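Chapter 7
Writing the Task Down: Good Practice for Household Robots

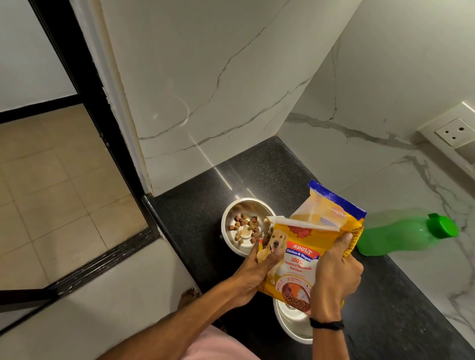

7.1 Why start with a bag of kibble?

Filling a dog's bowl takes a person a few seconds and hardly any thought. Try writing a standard for it and the fun begins! How full is full? Which hand steadies the bag, and where may it grip? If there are two steel bowls on the counter, which one is meant? A bag that has been torn open along the top changes shape every time it is tilted, and dry food keeps sliding after the tilt stops.

Questions like these are the everyday work of anyone who writes rules for home robots, and they are far more interesting than they sound. The Lorness Code, which we follow through most of this book, asks for a written task sheet before any robot is allowed to try a job in a kitchen. The sheet has to name four things:

the start state
the finish state
the objects that may be touched
the point at which the machine must stop and wait

Notice that speed is missing. It comes in at Chapter 9, once we have something worth timing.

7.2 Watching before writing

Good task sheets begin with a person doing the job by hand. The Zetwood guideline recommends watching at least 20 run-throughs, by 2 or more people, in the sort of room where the robot will work. Polished stone counters throw reflections, and a bottle lying on its side can roll, so both belong in the notes along with the bowl and the bag.

Record what the hands do in plain words first. "Left hand low on the front, right hand near the top" is a fine first entry – numbers for force and angle can wait until April's lab unit, when you will have the Ullitz test bench to measure them with.

Before you read on

Choose a chore you did today and write its finish state in one sentence of no more than 40 words. Swap with a classmate and look for any way a robot could meet your sentence and still make a mess. You will find one, and fixing it is where Section 7.3 picks up.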